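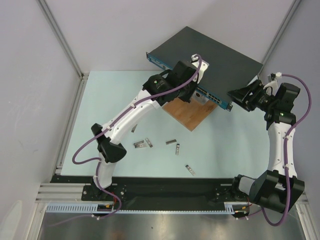 Teaching two arms to plug things in: a chat with Dorota Sowa

I'd been told to ask Dorota Sowa about the block. So I did, before I'd even taken my coat off, and she laughed and said everybody who has read the Kandbridge report starts there.

It's a square of wood, and it props up the network switch her two arms practice on. "Lech and I argued over that for a month," she told me. "He wanted the switch flat. I said fine, show me where the fingers go." Tilted, the blue front panel faces the arms at an angle they can both reach, and the method she and Lech Głowacki came up with depends on that. They call it Juvum. One arm steadies the switch while the other learns to find a port with a small metal module.

I asked how the learning part works, and please keep it simple! She tried. A person guides the arms through the job 26 times. Then the arms try it alone, and a second program scores only the last bit of each try, the push into the port. "We used to score the whole motion," she said. "The arm got really good at picking things up and stayed terrible at plugging them in."

The result people talk about is the count from April: 306 tries on their own, with the module seated in 73 percent of them. I said that sounded a bit low to me — I'm no engineer — and she didn't mind at all. "It is low! The old method gave us 3 good ones before lunch and we'd celebrate."

What goes wrong, mostly? Angle, she said. The module meets the port a hair crooked, and the arm pushes harder when it should back off and wiggle. Lech has been working on the wiggle. He calls it "the key in the old front door," and there's a long email thread about how big it should be, which Dorota offered to forward to me. (I said yes. I've read half of it.)

I also wanted to know about the pieces lying on the table, and whether they're set out in some order. "No, no. If you line them up, it learns the line," she said. "Michalski taught me that, my first boss. I put them down any old way and walk off."
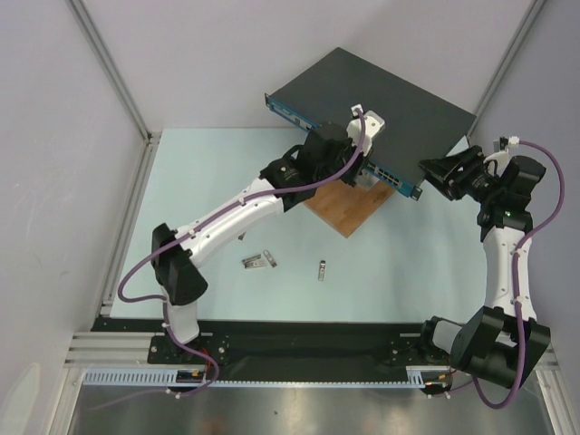
Vurness, 2nd October

Dorota wrote back with a few corrections, so I've fixed the spelling of Juvum and taken out a remark about Lech's driving. She also wanted me to add that the score was for one model of switch. They'd like to try a second one with the ports closer together, and she expects the number to drop when they do. "Put that in," she wrote. "Otherwise Lech will get phone calls."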